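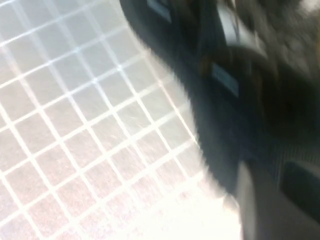 Bistora Retro Games and Collectables Club
Minutes of the meeting held on September 5, 2018

Chair: Afonso Matos

1. Last minutes
Agreed, with one change: the handheld swap raised 65 pounds, so well done everyone who brought a bag of spares.

2. Autumn swap day
Afonso has confirmed the Plilleck Hall for October and we are all thrilled. It holds 400 people and has proper parking at last! Doors at ten for members, half past for the public. Tables free to members, as before. Boxed games and loose cartridges to go in separate rows this time - last year people were rummaging for ages.
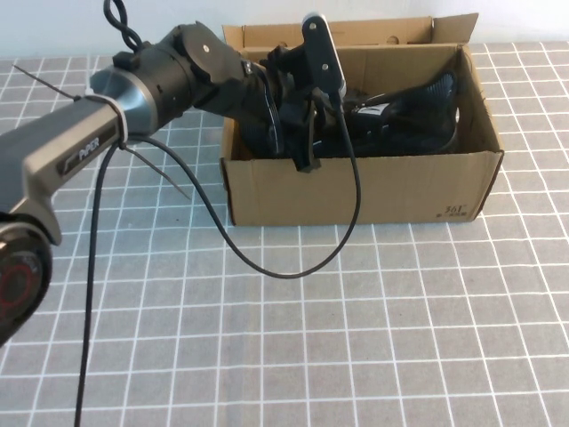 Repairs will be by the stage. Anyone bringing a console for testing should bring its own power lead too, and label both.

3. Figure display
Lots of love for the idea of a display of game figures, old and new. The Nogueira family have offered their whole shelf of platform game characters, including the dragon set most of us have only ever seen in magazines. Members may lend up to 3 pieces each. Still to settle: whether figures stay in their packaging. Long and very cheerful argument, no vote taken. 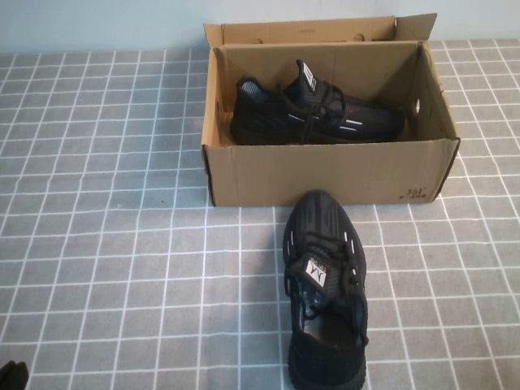
Names for lending to Afonso by the end of the month, please, with a note of any loose parts or replacement stands.

4. High score evening
Catel won with a fantastic last run on the puzzle cabinet and keeps the cup until spring. Rematch already demanded. Racing games next time, two players at once, with a junior round first.

5. Newsletter
Around 700 copies to print. Still short of a back page - a review of a first console or a favourite boss fight would be lovely.

6. Any other business
The second joypad on the club machine sticks on left. Afonso to take it home and clean it.

Meeting closed at 9.10, followed by doubles until the hall shut.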